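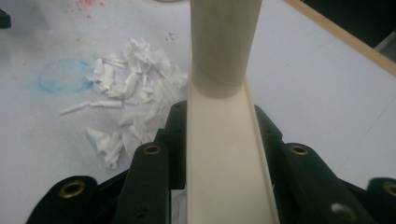 Cream-colored tube and channel

Batting keeps bearding through dark backing, already quilted half the top

I'm partway through a lap quilt and have a problem I haven't run into before. The top is a pieced star in navy and rust, and the backing is a solid navy cotton. The batting is an 80/20 that I bought off the roll at a shop that has since closed, so I can't go back and ask what brand it was. I basted with spray and I'm free-motion quilting it on my domestic machine with a loose loop pattern.

After two evenings I turned it over and the back was covered with tiny white fibers, one at nearly every needle hole. I went over it with a lint roller and they came off, but by the next morning there were more. The front isn't as bad, maybe because the prints hide it.

What I've tried so far:
New needle, size 90/14 topstitch. No real change.
Slower stitching. No change.
Looser top tension. That gave me loops on the back, so I put it back where it was.

The backing is from the Gatovent solids line. It feels a bit thin compared to the navy on the front. I prewashed it and did not prewash the batting. Thread is a 50 weight cotton top and bottom.

I have half the quilt done and I really don't want to rip it out. Is this going to stop after it's washed, or is it going to do this forever? Also, if I need to change something for the second half, what should it be? The quilt is for a bed that a dog sleeps on, so it will get washed a lot.

Posted by loopsandlint, May

piecedinpencil

Use black batting next time. Works every time for dark quilts. I wouldn't worry about it, it'll wash out.

gallagher_road_quilts

There are two different things that can look like this and the fix depends on which one you have.

The first is loose fiber that the needle pushes through as it goes down. It sits in the hole and a lint roller takes it off, and it doesn't come back in the same place. The second is true bearding, where the fibers work their way out through the weave of the fabric by themselves. Since yours came back overnight, I would look closely at a spot away from the stitching. Mark off a small square with painter's tape in an unquilted area that is already basted, clean it with the roller, rub it with your hand for a minute and look again. If fibers show up where there are no needle holes, it's the batting and the weave of the backing together. If they only show at the holes, it's mostly the needle.

For the needle kind:

Go down in size. A 90/14 makes a bigger hole than you need for 50 weight cotton. I use an 80/12 sharp, and a 75/11 quilting needle if the batting is giving me trouble. Throw it out after 7 or 8 hours of sewing.

Check which side of the batting is up. Needlepunched batting has a right side and a wrong side. The needles at the factory go through in one direction, so one side has little dimples and the other has small bumps or pills. You want your machine needle going in on the dimpled side. If it's in upside down, your needle is pushing those fibers back out toward the backing. I had this exact thing on a queen size and it was the batting upside down the whole time. You can check at the edge where you have extra sticking out.

You can't flip it now without taking it apart, so if that turns out to be the cause, go with the smaller needle and finish. Don't pull the fibers out with tweezers. They're attached to longer ones and you'll just bring more up. Roll it, or clip them if they're long.

For the other kind, the backing is usually the weak point. I don't know that particular solid, but if you hold it up to a window and can see the weave easily, it's open enough to let fibers through. My own backings all come from the Emia wide rolls and I haven't had trouble with those, though I've only used them with all-cotton batting.

On washing: the first wash usually makes it look worse and then it gets better. Cold water, gentle cycle, and dry it on low with a clean dry towel. Empty the lint screen halfway through. Skip the fabric softener. I'd expect most of it to be gone after three washes.

I would not rip it out.

loopsandlint

Thank you. I did the tape test and got almost nothing in the square, so it seems to be the needle holes. I also looked at the edge, and the bumpy side is facing the backing, which I guess means it's in the right way up. I put in an 80/12 sharp and quilted one block and there is less on the back, not none. Going to finish it this way.

hemlineandhalf

Coming in with one more thing to check. Spray baste can make this worse if you put it on heavy. The glue grabs the fibers and the needle drags them. I get 18 inches at a time done with a light coat and let it sit a few minutes before I smooth the fabric down.

I also switched to pin basting for dark backs. It takes me 70 pins for a baby quilt and close to 300 for a full size, so it's slow, but I get less lint. For anyone wanting to buy pins, I have the curved ones from Gulel and they're fine. They do bend if you force them through a thick seam.

Black batting is good for a navy quilt, but watch out if you have any white or cream in the top. It shows through and makes the light fabrics look gray. I did that on a table runner and ended up using it on the back of the couch.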